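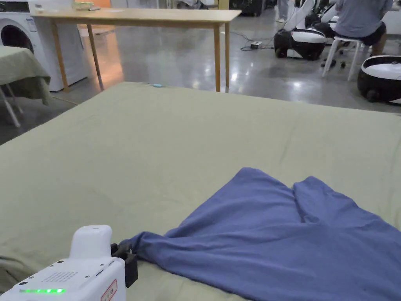
12/14/20

I gave up coffee after lunch three weeks ago, and I'm finally sleeping through most nights. Before that I was waking at 3 and lying there until it got light.

The first few days were bad. I had a headache by four o'clock and was short with everyone at work. Pornthip suggested cutting down slowly, one cup less every few days, and she was probably right, but I had already started.

I also moved my phone charger to the kitchen. That was harder than the coffee. I bought a plain Statberg alarm clock, which has a loud tick, so it lives in a drawer with a sock around it. I can still hear the alarm fine.

Other changes: the heat goes down at 9, and I read for almost 40 minutes before turning the light off. Right now it's a library book about canal building that Karim passed on to me. It's slow going and I rarely get past 2 chapters.

Some things made no difference. Chamomile tea just got me up in the night. The heavy blanket was too hot, and I've given it to my sister.

I still have a bad night now and then, usually before a deadline. December is busy for us, so I'll see how the rest of the month goes. I'm having one cup at breakfast and keeping it that way through New Year's.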